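Das weiße Tischtuch und seine letzten Freunde

Kustberg leistet sich noch ein Gasthaus, in dem der Tisch angezogen ist. Wer im Rado sitzt, legt die Unterarme auf Stoff und benimmt sich sofort anders, jedenfalls bis zur Suppe. Danach kommt der Rotkohl, und mit ihm die Reue.

In den meisten Lokalen ist das Tuch verschwunden. Man isst jetzt auf blankem Holz, gern mit Kerben, und bekommt das Besteck in einer Konservendose gereicht. Das gilt als ehrlich. Billiger ist es auch, aber davon steht nichts auf der Karte. Die Wäscherei Lazaridis verlangt seit März 19 Euro Grundgebühr pro Abholung, und ein Wirt mit 13 Tischen fängt da an zu rechnen.

Zu Hause ist die Lage kaum besser. Geerbte Damasttücher liegen in Schränken und warten auf einen Anlass, der festlich genug wäre und bei dem zugleich niemand Rotwein trinkt. Einen solchen Anlass gibt es in meiner Familie nicht. Ich habe meines trotzdem aufgelegt, an einem gewöhnlichen Abend, zu Bratkartoffeln. Es hatte Falten wie eine Wanderkarte — gebügelt wird bei uns nur unter Androhung von Besuch.

Der erste Fleck kam nach vier Minuten. Der zweite war von mir. Seither liegt das Tuch jede Woche auf dem Tisch, und die Bratkartoffeln schmecken, als hätte man sie bestellt.
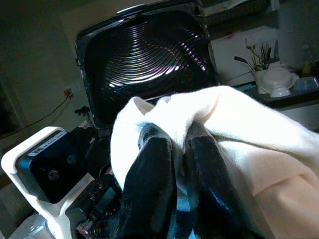
Gallseife hilft übrigens gegen fast alles, nur gegen Kurkuma nicht. Ich habe es dreimal versucht und stelle jetzt den Brotkorb auf die Stelle.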